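Planning Next Year's Equipment: Where We Stand on the Kitchen Arm

23/05/2018

Many of you have stopped me in the hallway to ask whether we are buying a robot arm or not, so I thought I would set it all down in one place (and please forgive me if I go on a bit, because I have been living with these spreadsheets since April and it is nice to have someone to tell!).

The short answer is that we are buying one arm, we are buying it in the fall, and we are doing a good deal of the work in simulation before then. Cleiton Frota made the case for that order of things at our planning lunch, and he won me over before the coffee came. Our first budget had us ordering the arm right away and building the practice kitchen around it, and I had already priced a sink, a faucet and a run of cabinets. Cleiton's point was that we didn't yet know how far the arm had to reach, and that a counter is a hard thing to move once the plumber has gone home.

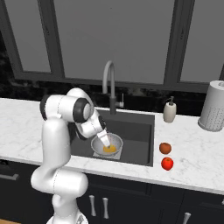 Reach is what has eaten up most of our talk since then. Getting down into a deep sink asks a lot more of an arm than picking something up off a flat counter, and where you put the base changes everything. Of the two quotes on my desk, the one from Rurix is for a shorter arm at a friendlier price, and the one from Skokix is for a longer arm with a gripper included. I went in rooting for Rurix, I'll admit, but once you add a separate gripper and a taller stand the gap between them shrinks to $677, and I would much sooner spend that now than go back and ask for it in January.

Then there are the small things, which do add up. We have set aside $1,114 for the stand and its floor plate, and $138 for bowls, colanders and pretend groceries — I was told that last figure was too high, and I am holding on to it anyway. Spare gripper fingers are in there too, 3 sets of them.

If your group would like time on the arm once it is here, please send me a line with the task you have in mind and how low or how far back it has to reach. A rough sketch is fine. I will be finishing the order form over the next two weeks and would love to hear from you before it goes in.

Recent items
Mestirora training days: how to sign up
Moving the tool cabinets to the Benítez building
Shared equipment calendar, now with colors
What we learned from last year's repair bills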